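Course 801, Automation in Daily Work
Handout 15: Can machines do the small chores yet?
February 15, 2025

Please read before the session. The short answer to the title is "some of them, in some places". The longer answer depends on what the chore asks from the hand.

1. Hard objects and soft objects
A box keeps its shape when it is lifted. A shirt, a towel or a cap does not. The machine must decide again where the edge is after each touch. In our reading from the Walent workshop, the same arm placed 20 boxes from 20 tries, but it folded only 17 towels from the same number of hours as a person needs for a full laundry day.

2. The room
On a shop floor the table stays where it was. In a home or an office, chairs move and people walk through. Nondine solved this by fixing all positions, and this is a good solution for Nondine. It cannot be copied to a kitchen.

3. Learning from the human hand
One method is to let a person do the chore with a gripper held in the hand, with a camera on it. The recordings are used later for training. The Gerovport notes (pages 15 to 20) explain the cost of this method well.

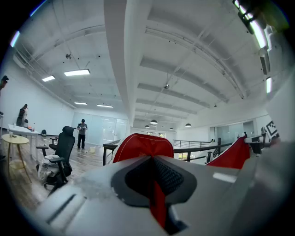 Fig. 1. Red fabric pieces at a hand-held gripper, in an office loft.

Look at the curved piece with the white stitching. Which part of it would you grasp first, and why?

For next time: choose one chore you do at home and write down each moment when your fingers correct something. One page is enough. Bring also the Rugemalira text, section 2 only.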